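厨房秤用了八个月:Clusimby 平板款的长期使用记录

这台秤是去年搬家以后买的,199 元,买的时候没有活动价。之前用的是一台弹簧指针秤,烤面包勉强够用,做酵种就不行了,五克以下基本靠猜。换电子秤之前我比较过三台,除了 Clusimby,还有 Hotside 的折叠款和 Mahrous 的带碗款,后两台是跟朋友借来的,各用了两个星期左右,文章里会一起提到。

先说精度。Clusimby 标称最小分度一克,最大称量 3,000 克。我手里有一套校准砝码,从十克到一公斤。放一百克砝码,读数一百;放五百克,读数五百;一公斤的砝码有时候会显示多一克,重新归零再放又正常。八个月里测过四次,没有明显漂移。小重量是它的弱项:慢慢往碗里撒盐,前两三克它常常没有反应,要等到第四克才跳一下。这个毛病很多家用秤都有,原因是自动归零会把缓慢增加的重量当成误差清掉。解决办法是先在小纸杯里称好再倒,或者把碗拿起来重新放一次。

Hotside 在小重量上好一些,两克就有反应,但是它的台面太窄,放一个直径二十六厘米的不锈钢盆,盆沿会把屏幕完全挡住,每次都要蹲下来歪着头看。Mahrous 自带一个塑料碗,碗和秤是配套的,换成自己的碗以后会晃。它的好处是碗可以倒扣在秤上收纳,省地方。

再说去皮。做面包的人一天要按很多次去皮键,所以按键的手感和反应速度比精度更影响心情。Clusimby 的去皮键在右侧,按下去有明确的段落感,读数回零大概要一秒。Hotside 是触摸式的,手上沾了面粉或者油就不灵,有时候按三次才有反应,有时候碰一下跳两次。Mahrous 的去皮和开关是同一个键,短按去皮,长按关机。我有两次按得久了一点,秤直接关掉,碗里已经加了 167 克水和不知道多少面粉,只好倒掉重来。仅凭这一点,我就不会买它。

自动关机的时间也值得说。Clusimby 是三分钟,没有提示,到点就关。冲咖啡没问题,揉面的时候就有点紧张,中间去接个电话回来,屏幕已经黑了,之前的去皮数据也没有了。现在我的习惯是每加一种材料就把数字写在便签上。Teresa Godinho 在 Uvville 开烘焙课,她的做法更干脆:所有空碗都先称好,在碗底用油性笔写上重量,秤关了也能算回来。我照着做了,一共写了六个碗,笔迹洗了几个月会淡,补一次就行。

电池方面,Clusimby 用两节七号电池,我从买来到现在换过一次。Hotside 用纽扣电池,借来的那两个星期里就没电了,不过不清楚之前用了多久,不能算它的错。Mahrous 可以充电,但充电口在底部,充电的时候秤不能平放使用,这个设计我不太理解。

清洁是我用下来最满意的部分。台面没有缝,湿布一擦就干净。蜂蜜滴上去也不渗。面板那一圈稍微麻烦,按键周围容易积面粉,我用棉签蘸一点酒精擦。说明书写了不能水冲,我也没有冲过。Ekrem Ağca 在另一篇评论里说他的那台冲过水以后屏幕起雾,放在米缸里捂了四天才好,供大家参考。

除了烘焙,我用它最多的是做果酱和腌菜。这两样都是按比例走的,水果称出来多少,糖就跟着算多少,所以称水果这一步不能省。做腌萝卜的时候盐是萝卜重量的百分之二,一棵大萝卜去皮以后 800 克,盐就是十六克。以前凭手感抓盐,每一批味道都不一样,有的太咸,有的放两天就酸了。有了秤以后至少咸度是稳定的。

芒果酱要麻烦一些,因为核的大小差别很大,带皮称的数字只能用来估计要买几个,真正下糖要等去皮去核以后再称一次。我的经验是皮和核要占掉三分之一上下,皮厚的品种更多。
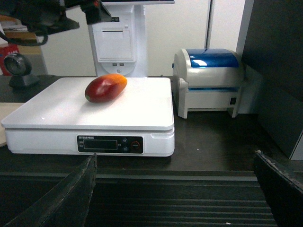
整个芒果放在平板式的台面上,只要放得靠里一点,一般都不会滚,圆的橙子就不行,得垫一块布或者用碗。台面边上没有挡边,这一点平板秤都差不多,称鸡蛋也要小心。Rosário Bragança 建议在台面上放一个浅盘,先去皮再放水果,我试了,稳当很多,就是多洗一个盘子。

有几个缺点要列出来。第一,屏幕没有背光,我家厨房的灯在身后,晚上做饭人影正好挡在秤上,看数字要侧身。第二,单位切换键离去皮键太近,我有过一次切到了盎司没有发现,按数字加了糖,那锅酱甜得没法吃。第三,脚垫是贴上去的,半年的时候掉了一个,秤放不平,读数一直在跳。用双面胶粘回去以后正常,但是这个价位应该做得更牢一点。

售后我联系过一次,就是脚垫的事。客服回复用了两天,说可以补寄一套,邮费自己出。我算了算,不如自己粘。Fuseini Aidoo 买的是同一款,他的脚垫没掉,不过他那台的电池盖很松,轻轻一碰就开,拿胶带封着用。看来做工有些随机,收到货以后先把底部检查一遍,有问题趁退换期内解决。

关于要不要买更贵的。Martim Leitão 用的是带零点一克分度的咖啡秤,价格是这台的两倍多。他借给我试了一个周末,称酵母和小苏打确实舒服,可是最大称量只有两公斤,放上铸铁锅就报警。如果主要是冲咖啡和做小分量的甜点,买那种合适。像我这样一次做两条吐司,或者熬一大锅果酱,还是需要量程大一些的。两台都备着也可以,我家台面放不下。

适合谁买:做家常面包、果酱、腌菜,一次的分量在两三百克以上,对一两克的误差不太在意。不适合谁:经常称五克以下的东西,或者厨房光线不好又不愿意另外装灯。

打分的话,精度四分,按键四分,清洁五分,屏幕两分,做工三分。总分我给三分半。脚垫如果再掉一次,我会回来改成三分。

补充一点,有人问能不能称宠物。我试过家里的小猫,刚到家的时候不到一公斤,放在盒子里称没有问题。现在它已经超过量程了,改用人的体重秤,抱着称一次再减掉自己的重量。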